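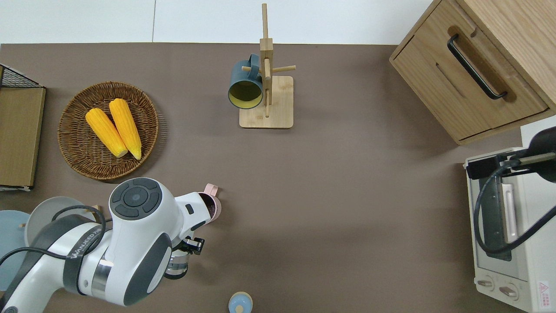 4. Setting up the mug tree

I like to do the tree before the plates, while there's still plenty of elbow room on the bench. The Flarkwood tree only weighs 560 g, so how you load it matters more than you'd think!

1. Stand the post on its square base, well back towards the wall, and give it a wiggle. If it rocks, go back to section 2 and snug up the screw underneath.

2. Hang your first mug by the handle, mouth tipped downwards. I start with the darkest colour (pure habit, start with whichever you fancy).

3. Hang the second mug on a neighbouring peg and let go slowly.

Caution: no soup mugs, please. Anything over 200 g empty should live in the cupboard.

5. Plates and the basket

1. Put the plate rack near the front of the bench with the dowels pointing up, and slot the plates in one at a time. Mine are all pastels and I change the order every time I wash up.

2. Lay the woven basket down flat, somewhere you can reach it without leaning over the rack. Corn, lemons, a couple of avocados, whatever's in season will do nicely.
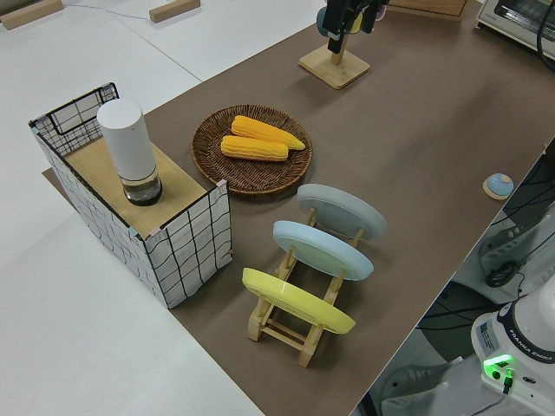
Keep the fruit and veg to a single layer, though, or the ones at the bottom go soft before you get to them. I learnt that with a bag of Grondville peaches in March.

3. Check that you can lift a mug off its peg without knocking a plate. Try it with your other hand too.
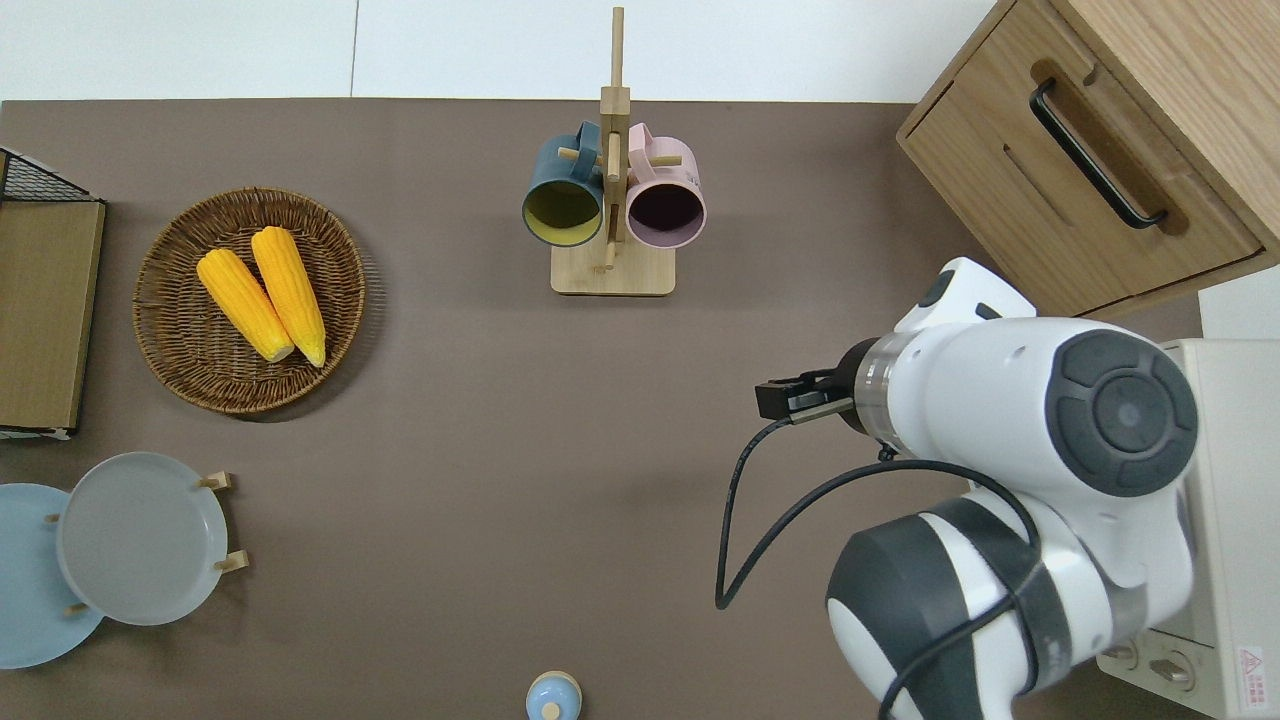
Note: if your bench is under 1,000 mm long, skip the basket until you've lived with the rest for a week or so. Chih-ming Yeh in our spares team can post out extra pegs if you lose one.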